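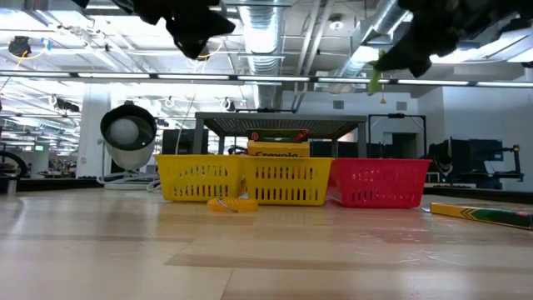 Sorting task talk, speaker notes
Judite Carvalho, Friday session

Slide 1. Title
Say name, say team. The talk is on how we gathered examples for the Paucar sorting set, and what I would change next time. Questions at the end, please. The room is booked straight after us.

Slide 2. The task
Small items go into colored baskets. Yellow things in yellow, red things in red, and some things that match neither. Two of the three baskets are the same yellow, side by side, so "the yellow one" has two right answers. Let people think about that for a second.
The green piece in the gripper is the sort of item I mean. Ask the room where they would put it. Last time I gave this talk I got three answers.

Slide 3. What counts as one example
One example = one item, from the start of the reach until the fingers open and back off. The operator drives the arm the whole way. We keep the video, the joint readings and one written line saying what the operator meant to do.
The written line goes in before the arm moves. In June we let people write it afterward, and they wrote down what happened instead of what they had set out to do. We threw out those lines and kept the motion.

Slide 4. Numbers
100 attempts planned for the first round. 94 recorded all the way through. 62 kept after review.
Pause here. Someone will ask why we lost so many between 94 and 62. Most were label trouble, with the arm doing fine. The two reviewers did not agree on which basket was correct, and we had no written rule to settle it.

Slide 5. The rule we wrote
Either yellow basket is fine for a yellow item, unless the instruction says left or middle. An item with no matching basket goes where the instruction says. If the instruction doesn't say, the attempt is not recorded.
It took an afternoon to agree on this. Should have been done before the first attempt.

Slide 6. Clutter
Crayon boxes are on the table on purpose. If every example has a clean table, the policy learns a clean table. We move things between attempts -- boxes stacked, boxes lying down, one close to the edge.
We change the layout every 10 attempts. Every attempt would be better, but operators got tired of it and started putting things back in the same spots.
Mention the tabletop. It is glossy and the ceiling lights show in it. We left that alone.

Slide 7. Operators
Short shifts. New people get a practice block that we don't keep. Vemwood does it the other way and keeps everything, then filters. I can see the case for that if you have the storage and somebody to do the filtering. We had neither.
Skip this slide if it's past 20 minutes.

Slide 8. Failed attempts
Keep them, marked as failed, in a separate folder. A dropped item followed by a second try is worth having. We don't cut the drop out.
What we do delete: wrong file names we can't trace, recordings that stop partway, and attempts where someone reached in by hand.

Slide 9. Tools
Pruvow for recording, Ulent for review. Both in-house. Don't demo Ulent live, the login times out on the guest network. Use the screenshots at the back of the deck.

Slide 10. Next round
Same baskets, new order. A second instruction writer, so the wording isn't all mine. Review on the same day as recording.
Leave this one up during questions. If someone asks about sharing the set, the answer is not yet -- take their email.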